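Radascombe Hall Users' Group
Minutes, Oct 26, 2019

1. Washroom tiling. Drulham quote 1,650 for regrouting. The group doubted the wall needs it — the last firm said the same in May, and nothing has fallen off. Blue-grey tiles to stay. Deferred.
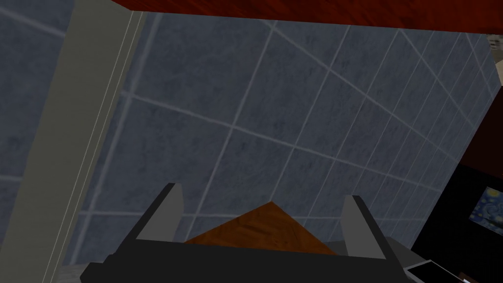
2. Hire charges. Proposal to raise the evening rate by 5 per cent. Two members asked what the last rise had paid for. No answer was minuted then either. Carried, without enthusiasm.

3. Winter fair. Flister promise 80 visitors. The group will believe it when they park.

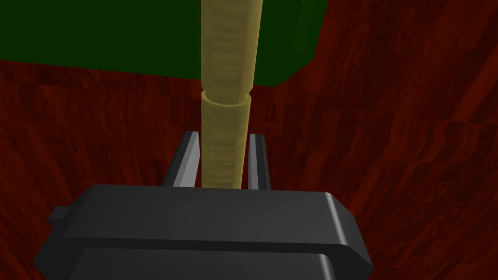

Comments

Hellström: Flister promised us the same in May and we had tea left over for a week.

Unsigned: Why defer the grout again? It will cost more next year.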